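Können Maschinen inzwischen aufräumen? Ein Zwischenstand

9. Juli 2024

Die Frage, ob Roboter in absehbarer Zeit Arbeiten im Haushalt oder in der Werkstatt übernehmen, wird mir seit Jahren mit großer Regelmäßigkeit gestellt. Im vergangenen Beitrag hatte ich angekündigt, mich dem Sortieren und Wegräumen kleiner Teile gesondert zu widmen. Dies soll hiermit geschehen.

Zunächst ist eine Unterscheidung erforderlich. Saugroboter und Mähroboter bewegen sich durch einen Raum und berühren die Dinge darin möglichst nicht. Das Aufräumen verlangt das Gegenteil. Ein Gegenstand muss erkannt, erreicht, bewegt und an einem bestimmten Ort abgelegt werden, und zwar ohne dass die Nachbarteile umfallen. Wer einmal eine Schublade mit Schrauben, Dübeln und Resten aus drei Jahrzehnten sortiert hat, wird bestätigen, dass auch Menschen hierbei keine besondere Geschwindigkeit entwickeln.

In der Werkstatt in Clotau, in der ich einen Teil meiner Arbeitszeit verbringe, wurde zu diesem Zweck eine Versuchsreihe unter dem Namen Galindo durchgeführt. Die Aufgabe bestand darin, kleine Kunststoffteile auf einer ebenen Fläche nach Farbe zusammenzuschieben. Von 756 Versuchen endeten 68 Prozent mit einem Ergebnis, das ich als ordentlich bezeichnen würde. In den übrigen Fällen blieb meist ein einzelnes Teil bei der falschen Gruppe liegen. Zylinder erwiesen sich als unangenehm, sobald sie kippten und ins Rollen gerieten. Sterne verhakten sich gern mit ihren Nachbarn.

Bemerkenswert erscheint mir, wie weit man mit reinem Schieben kommt. Ein Stab genügt, ein Greifen ist nicht zwingend notwendig. Auch auf dem Küchentisch schiebt man Krümel und Kleinteile schließlich zunächst zusammen, bevor man sie aufnimmt. Für einen einzelnen Durchgang wurden im Mittel 19 Handgriffe der Maschine benötigt - wobei das Wort Handgriff hier mit Nachsicht zu lesen ist.

Für den Haushalt ergibt sich daraus vorerst wenig. Eine feste Unterlage, gleichmäßiges Licht und bekannte Formen sind in keinem mir bekannten Kinderzimmer gegeben. In der Fertigung stellt sich die Lage günstiger dar. Ein Betrieb in Iltlow prüft derzeit, ob sich das Vorsortieren von Kleinteilen auf diese Weise erledigen lässt. Eine Bewertung der Software Nerura, nach der mehrere Leser gefragt haben, folgt in einem eigenen Beitrag. 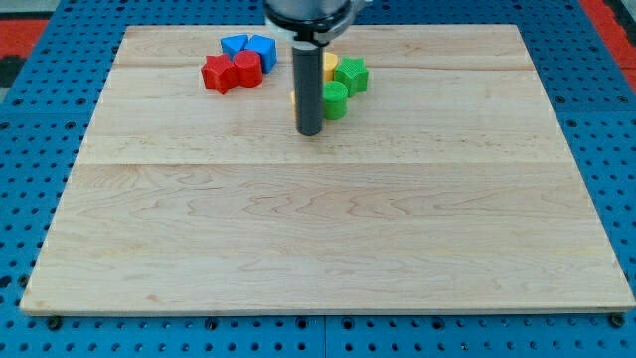 Rote und blaue Teile links, gelbe und grüne rechts am Stab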